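# Chapter 12: The Open Day

On 4/23/20 the Malside workshop let in 32 visitors, and Kevin Costello counted every one of them as a convert. I would not. An open day is a sales event, even when nothing has a price tag, and a student of automation should learn early to watch one with folded arms.

Take the claim on the Malside leaflet: "1440 minutes a day, no breaks." Nobody who came saw more than 57 of those minutes. Catríona Gallagher asked what happened in the rest and was handed another leaflet – a glossier one.

Packing is a favorite subject for these events. It looks simple and everyone has done it. It is also full of trouble for a machine. A film packet wrinkles and throws glare, and its contents can shift inside. When two grippers share the load, each has to allow for the other. Before you admire the hardware, ask where the decisions are coming from. With hand-held grippers, a person is making them.
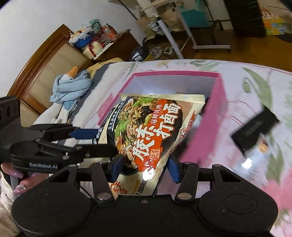
## 12.1 What Did You See?

Write down what took place before you write down what it meant. "Two grippers held a noodle packet over an open pink box" is an observation. "The system can pack groceries" is a guess, and a generous one.

Remigiusz Tokarz, who ran the Jodport demonstrations, kept a log of failed attempts and showed it to anyone who asked. Few did. We will use his log in the next section, starting with the September entries.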